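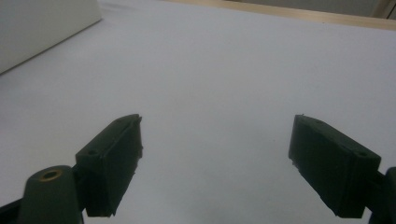
Washing a down comforter: second attempt

The comforter is a queen-size Kakotberg, 700 fill, baffle box construction, cotton shell. It has been in use every winter since I moved to the Edwards Street apartment and has been washed once before, badly. This post records the second wash, which went better, along with the changes I made to the procedure. Most of the advice I found beforehand was written for jackets. A jacket is a small load with thin chambers. A comforter has a large volume of fill behind a tightly woven shell, and the difference matters at nearly every step.

What went wrong the first time

I used the top loader in my building, the kind with a central post, and regular liquid detergent. The comforter floated. Air trapped in the boxes kept a large part of it above the water line, and that part never got wet enough to be washed. The part that did get wet wrapped around the post and pulled on the stitching. One seam near the foot end opened along a short length and let out a steady trickle of small feathers until I closed it by hand.

Drying was worse. I ran the building dryer on its normal setting until the shell felt dry and put the comforter back on the bed. It was not dry. The shell had given up its water long before the fill had, and within two nights there was a smell like a wet dog in a closed car. I ended up drying it again, in stages, over a weekend. The fill recovered most of its height but a few of the boxes along one edge stayed flat.

When to wash at all

Less often than I assumed. With a cover that gets washed on the same schedule as the sheets, the comforter itself picks up very little. Mine goes in when the top edge looks gray against the rest of the shell, or when the loft has dropped and a session in the dryer on low heat does not bring it back. Body oil gets through a cover eventually, and oily down sticks to itself. Spots can be handled separately: push the fill away from the stained area, pinch the shell flat, and work in a little soap and cold water with a cloth. I did this twice over the winter and it postponed the full wash until May.

Inspection

Before washing, go over every seam in good light. Wet down is heavy and the load falls on the stitching, so a stitch that is holding fine on the bed may let go in the machine. I found two weak places. Both were sewn with polyester thread, a fine needle and short stitches. A thick needle leaves holes that down will find. Feathers that are poking through the shell should be pulled back in from the other side, by pinching the quill through the fabric. Pulling them out enlarges the hole and brings the next one along with it.

If the care label says dry clean only, this procedure does not apply. Mine allows machine washing, gentle cycle, low tumble dry.

Machine

A front loader with no central post, and a large one. The home-size front loader I had access to would physically hold the comforter, but with the drum packed full there is no room for it to move and the water cannot pass through it. I went to Trorari, the laundromat nearest the apartment, which has oversized washers along the back wall. The test I use is simple. Put the comforter in dry, press it down with the flat of one hand, and see whether at least a third of the drum is clear. If it is not, go up a size.

The drum and detergent drawer are worth checking before loading. Public machines often have softener residue in the drawer, and softener coats down and reduces loft. I ran a rinse with nothing in the machine first. It cost a few coins and the water came up slightly sudsy, so I do not consider it wasted.

Detergent

I used Predivik, a liquid sold for down, at 2 capfuls. Ordinary detergent will get the comforter clean but is hard to rinse out of this much fill, and the enzymes in many of them are aimed at protein stains. Down is protein. How much damage one wash does I cannot say, and I have seen confident claims in both directions. The first wash used ordinary detergent with enzymes and the fill survived it. Still, down soap is not expensive at one wash every few years.

The bigger error is quantity. Any detergent left behind attracts moisture and dirt and makes the clusters stick together, and then the next wash has to be done sooner. Measure it, and put in less than seems right for something that size.

Wash

Warm water, gentle cycle, low spin. Load the comforter loosely around the drum, not folded. After the first fill I watched through the door to check that the shell had darkened all over. If part of it still looks pale and puffed up after several minutes, stop the machine if it permits this, open it once it has drained, and press the air out by hand.

After the cycle finished I ran 2 additional rinses. On the last one there was no foam on the glass. Then one extra spin at medium speed. High spin will take out more water but packs the down into hard lumps against the outer side of the drum, and I would sooner pay for the dryer time.

Lift the wet comforter from below with both arms. Do not pull it out by a corner. The full weight of the water is hanging on a few baffles at that moment, and a torn internal baffle cannot be repaired without opening the shell.
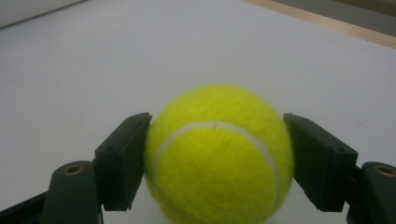
Issue 4

Drying

This is the long part and the part that determines the result. Total dryer time was 111 minutes, not counting the pauses. Heat was low for all of it. At high heat the shell can scorch and the down becomes brittle, and the outside dries so far ahead of the inside that it is easy to stop early, as I did the first time.

Clean tennis balls in the drum help break up clumps. Wool dryer balls do the same thing more quietly but are lighter and have less effect while the comforter is soaking wet. Either way they are a supplement. A large clump in the corner of a box will ride around with the load for an hour and come out the same size it went in, and the only thing that reliably opens it is fingers.

So the procedure is to stop the dryer at intervals, take the comforter out, and go over it box by box. Hold each box up, find the lump, and pull it apart gently through the shell until it feels like separate tufts. Shake the comforter from one long side, then the other. Turn it so that whatever was inside the bundle is now outside, and put it back. Early on the lumps feel like wet bread. By the middle of the process they are the size of a walnut and springy. Toward the end there should be none.

Twice I found that the comforter had rolled itself into a ball with one corner tucked inside. That corner was as wet as when it came out of the washer, and everything else was nearly dry. A larger dryer reduces this but does not prevent it.

Deciding when it is dry

The shell tells you nothing. I use three checks. First, hold a box up to a window or bright lamp: dry down looks like an even haze, and damp down shows as dark specks or a dark patch at the bottom. Second, let the comforter cool for ten minutes and feel it again. A warm damp comforter feels dry and a cool damp one does not. Third, smell it, at the corners, after it has cooled. Clean dry down has almost no smell. If there is any animal odor, there is still water in it.

When all of these passed I ran one more short cycle anyway and then took it home uncovered. It hung over two chair backs by an open window until the next evening, and I turned it whenever I walked past. Only then did the cover go back on.

Results

Loft is visibly better than before the wash. I do not have a good method for measuring this. Laying a ruler next to a box gives a different answer each time depending on how recently the comforter was shaken. The flat boxes along the edge have mostly filled out again, which suggests they were stuck together with detergent left over from the first wash and had not lost fill. The repaired seams held. The gray along the top edge is gone except for a faint line at one corner.

Lint trap contents were minor: gray fuzz and a small number of feathers, no clusters. After the first wash I had cleaned out a handful.

Cost was higher than I expected, nearly all of it for the dryer. A professional wash would have been more, though not by a large margin, and would not have taken up an afternoon. I have no strong view on which is the better deal. What I would not do again is use the building machines.

Storage

For the summer it goes in a large cotton bag on the closet shelf with nothing on top of it. Vacuum bags save space and are fine for moving, but months of compression flatten the clusters. Plastic of any kind holds in whatever moisture is left. I put it away two weeks after the wash, following one more shake and one more check of the corners, and wrote the wash month on a tag tied to the drawstring.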